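작업 노트 / 그리퍼 비교, 시뮬레이션 쪽
1월, 오후 늦게 시작해서 저녁 먹고 이어 씀

오늘은 노트를 좀 길게 쓰게 될 것 같다. 며칠 동안 메모지에만 끄적여 둔 것이 쌓여서, 잊기 전에 한자리에 모아 두려고 한다. 나중에 이걸 읽을 분들께는 미리 양해를 구한다. 순서가 약간 왔다 갔다 할 텐데, 실제로 일한 순서가 그랬다.

먼저 어디까지 와 있었는지부터. 지난번에 손가락이 가는 두 손가락 그리퍼(우리끼리는 Mitent라고 부르는 것)와 패드가 넓은 Rullwood를 같은 팔 모델에 번갈아 달아 보기로 했고, 제어기는 Nghiêm 하나로 고정하기로 했다. 그리퍼도 바꾸고 제어기도 바꾸면 뭐가 뭘 바꿨는지 알 수가 없으니까. Gustlow 제어기는 궁금해도 참기로 했다. (사실 점심시간에 한 번 몰래 돌려 보긴 했는데, 설정을 제대로 안 맞춘 상태라 여기에는 적지 않는다.)

Apinya Thongsuk 씨가 아침에 와서 Rullwood의 충돌 모델을 같이 봐 주셨다. 나는 그때까지 패드가 자꾸 물체를 살짝 파고드는 게 마찰 계수 문제인 줄 알고 이틀이나 마찰만 만지고 있었다. 그런데 Apinya 씨가 화면을 한참 들여다보시더니 패드의 충돌 형상이 눈에 보이는 형상보다 안쪽으로 들어가 있는 것 같다고 하셨다. 충돌 형상만 따로 켜서 보니 정말 그랬다! 원본 파일에서 단순화할 때 모서리가 깎인 모양이다. 고치는 데는 커피 한 잔 마실 시간밖에 안 걸렸고, 이틀 동안의 마찰 실험은 그대로 휴지통으로 갔다. 속은 좀 쓰리지만 그래도 실물에 붙이기 전에 알아서 다행이다. 고친 모델은 원래 이름 뒤에 pad_fix를 붙여 저장했다. 예전 모델을 쓰고 계신 분은 꼭 바꿔 주세요.

그다음은 본 실험. 조건을 적어 둔다.

물체: 작은 빨간 블록
집는 방향: 바로 위에서 아래로
제어기: Nghiêm, 기본 이득값에서 손목 쪽만 조금 낮춤
반복: 그리퍼마다 200회, 시작 위치는 매번 무작위
한 회의 제한: 2000 스텝, 넘으면 실패로 처리
난수 시드: 2563 (두 그리퍼 모두 같은 시드)

시드를 같게 한 건 꼭 해 두길 잘했다고 생각한다. 같은 배치에서 Mitent는 잡고 Rullwood는 못 잡은 경우를 나란히 놓고 볼 수 있어서, 그냥 성공률만 비교할 때보다 훨씬 이야기가 잘 보인다. 성공률 숫자는 표로 정리하는 중이라 여기에 옮기지 않겠다. Rullwood 쪽은 패드를 고치기 전 기록이 섞여 들어간 폴더가 하나 있어서, 그걸 걸러 내야 마음 놓고 쓸 수 있다.

숫자는 빼고 느낌만 먼저 적자면 이렇다. Rullwood는 잡고 나면 참 든든하다. 들어 올려서 이리저리 흔들어도 블록이 거의 돌지 않고, 내려놓을 때 각도도 얌전하다. 대신 내려가는 길에 욕심이 많다. 패드가 넓으니까 옆에 다른 물체가 있으면 잡기도 전에 그것부터 밀어 버린다. 블록 두 개를 가까이 붙여 놓은 배치에서는 한 개를 잡으러 갔다가 두 개를 다 굴려 놓는 일이 잦았다. 보고 있으면 두꺼운 장갑을 끼고 바둑알을 집으려는 사람 같아서 웃음이 나는데, 실물이었으면 안 웃겼을 것이다.

Mitent는 반대로 내려가는 길이 아주 깔끔하다. 손가락을 거의 붙인 채로 접근하다가 물체 위에서 벌리게 했더니 좁은 틈에도 잘 들어간다. 문제는 잡은 다음이다. 접촉면이 작아서 블록 중심에서 조금만 비껴 잡아도 들어 올리는 동안 천천히 돈다. 빨리 들면 더 돌고, 천천히 들면 제한 스텝에 가까워진다. 오후 내내 이 둘 사이를 왔다 갔다 했다.

벌리는 시점도 한참 만졌다. 처음에는 출발하자마자 벌리게 해 두었는데 그러면 Mitent를 쓰는 보람이 없다. 너무 늦게 벌리면 손끝이 블록 윗면을 콕 찍고, 제어기가 그걸 버티느라 손목이 부르르 떤다. 손목 이득을 낮춘 것도 이 떨림 때문이었다. 지금은 블록 바로 위에서 한 번 멈추고, 벌리고, 다시 내려가게 해 두었다. 멈추는 시간이 아깝다는 생각이 들지만, 넣고 빼고를 비교해 보니 멈추는 쪽이 보기에 훨씬 편안하다. 나중에 속도를 이어 붙이는 방법을 Apinya 씨께 여쭤볼 것.
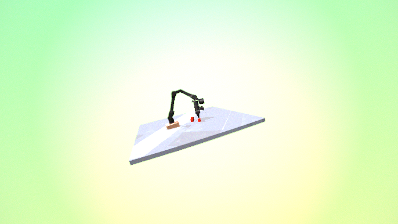 그리고 멈추는 높이 얘기를 조금 더 하자면, 지금 값은 그냥 눈대중으로 정한 것이라 자랑할 만한 게 못 된다. 블록 높이를 읽어서 거기에 여유를 더하는 식으로 바꿔야 한다. 지금처럼 고정값으로 두면 더 큰 물체를 집게 하는 순간 손끝이 그대로 들이받을 게 뻔하다. 코드에는 TODO라고만 써 놓았는데, 내 TODO가 어떤 운명을 맞는지는 다들 아실 테니 노트에도 한 번 더 적는다. 멈추는 높이, 고정값 빼기!

배치를 만드는 스크립트도 조금 손봤다. 무작위 시작 위치를 뽑을 때 블록끼리 겹치는지는 검사하면서 팔 받침과 겹치는지는 검사하지 않고 있었다. 그래서 아주 가끔 블록이 받침 안쪽에서 생겨나 튕겨 나갔다. 이런 회차는 그리퍼 탓이 아니므로 결과에서 빼야 한다. 로그에는 시작 직후 물체 속도가 비정상으로 크게 남으니까 그걸로 거를 수 있다. 시드가 같으니 두 그리퍼에서 같은 회차가 빠져야 하고, 만약 다르게 빠지면 거르는 기준이 잘못된 것이다.

저녁에 Apinya 씨와 잠깐 통화하면서 Mitent 손끝에 얇은 패드를 덧대는 모델을 만들어 보자는 이야기가 나왔다. 손가락의 가느다란 모양은 살리면서 접촉면만 조금 늘려 보자는 것인데, 솔직히 나는 마음이 꽤 들떴다. 다만 두께를 얼마로 할지는 아직 못 정했다. 두꺼워지면 결국 좁은 틈에 못 들어갈 테고, 너무 얇으면 충돌 계산이 불안해질 것 같다. 일단 얇은 것과 조금 더 두꺼운 것, 2종류만 만들어서 같은 시드로 돌려 보기로 했다.

다음에 할 것.
Rullwood 결과 폴더에서 예전 패드 기록 걸러 내기.
받침과 겹친 회차 빼고 표 다시 만들기.
멈추는 높이를 물체 높이에서 계산하게 바꾸기.
Mitent 손끝 패드 모델 만들기. 충돌 형상을 눈에 보이는 형상과 꼭 겹쳐서 확인할 것. 같은 실수로 또 이틀을 쓰면 정말 울 것 같다.
Gustlow는 위의 것이 다 끝난 다음에. 점심시간에도 돌리지 말 것.

돌려 놓은 Mitent 재실행은 아직 진행 중이다. 로그는 공용 폴더에 쌓이게 해 두었으니, 아침에 먼저 오시는 분은 창을 닫지 말고 그대로 놔둬 주세요.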